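Right, the short version first: I've made another film, it's called Waltel, and it opens at the Endon picture house in January. Please put it in your listings, your newsletter, or on the fridge!

The longer version, for anyone with column inches to fill. Waltel runs for 62 minutes and follows two sisters who inherit a ferry timetable and try to keep to it long after the ferry has stopped running. It's in black and white, apart from one bit near the end that I'm not going to spoil for you. I wrote it on the bus between Endon and Drollville (a slow bus, plenty of time) and we shot it over two winters with whoever could get the day off.

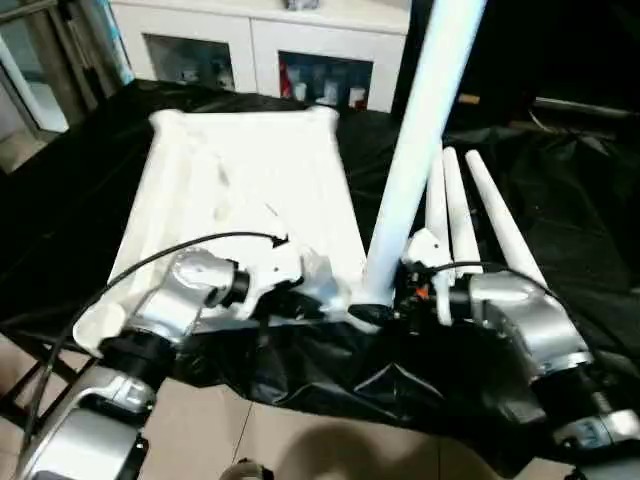

*Page last changed: 8/11/25*

People who saw my last one, Ahonen, keep asking if this is a sequel. It isn't, though you'll spot the same kitchen, and I'm fairly sure the same kettle. Ahonen had almost no talking in it and this one hardly stops. The sisters argue over everything, and I let them, and the first cut was so long that I fell asleep in my own edit. What's left is the good arguments.

I do get asked what it's like, and I'm terrible at this. It's a comedy until the letters start arriving and then it's something sadder, and then there's a dance. I grew up on films where very little happens in nice weather, and I suppose I've made one where quite a lot happens in drizzle. The music is nearly all accordion, recorded in one go in a stairwell in Drollville because I loved the echo.

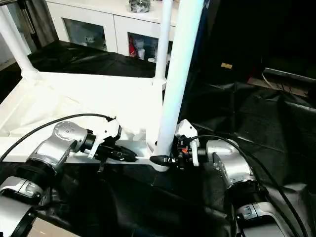

*Arms at the white frame*

The whole thing cost less than a decent second-hand car, and most of that went on sandwiches and sound. If you want to write about money in small films, please do ring me, I could go on all day. 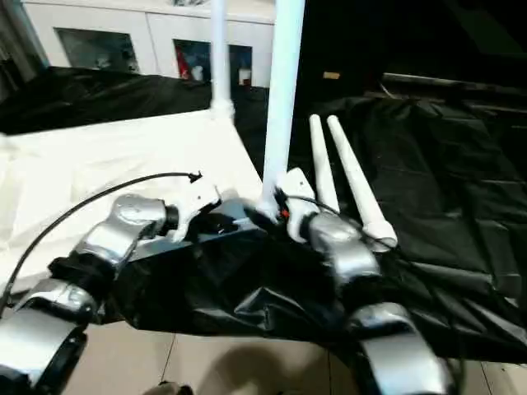

## Screenings and how to get in

The Endon picture house has 240 seats and we've got it for six nights. Tickets are on sale from the box office, or on the door if there are any left. There'll be a chat with me after the first showing, where I'll answer anything except what's in the suitcase.

Drollville gets it the week after, in the old chapel, so bring a cushion (those pews!) and a coat.

Press can have a link to watch at home, but do come and see it with other people if you can manage it. Stills, the poster and a full cast list are ready to send. Just reply to this and tell me which you need and when your deadline is.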